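Design & Home | Reading time: 3 min

We use cookies to remember your preferences. Accept all | Manage settings

3.2 What ends up beside the bed

I should admit up front that the nightstand was my favorite part of the whole Dorwood study (Dario Tedesco, who coded the interviews with me, got stuck with wardrobes and has never quite forgiven me). People talk about their beds in terms of comfort and their closets in terms of guilt, but ask about the little table next to the pillow and you get stories! Of the 100 residents we interviewed, 25 kept something on it that they hadn't used in the past year and still wouldn't move. One woman in Kavley had a travel clock that stopped every February and got wound again in spring.
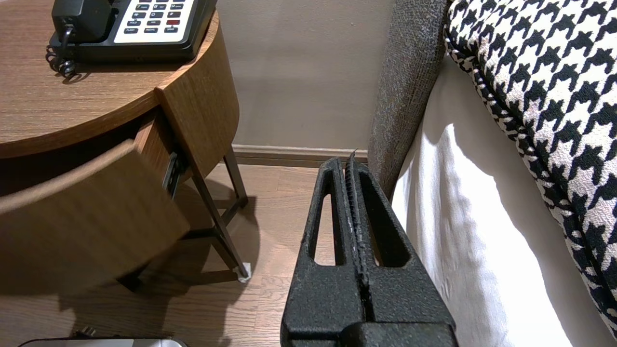

Figure 4. Round nightstand with desk telephone, drawer partly open.

Drawers and tops do very different jobs, and I wish we'd separated them in the first questionnaire. The top is for things you reach for half asleep, and the drawer is for everything you'd like to stop looking at. Ljungberg's older survey lumps the two together as "bedside storage," so our numbers don't line up with that one as neatly as I'd hoped. Look at how much room a desk phone takes in Figure 4, with its coiled cord hanging over the edge of the base and keys for HOLD, FLASH, REDIAL and SPKR. On a small round top like that, a phone leaves a lot less space for a book and a glass of water, and 16 of our residents told us the drawer was where the book went. I loved that detail, and we came back to it when we coded the Ornia interviews.

Filed under: Bedrooms, Everyday Objects, Research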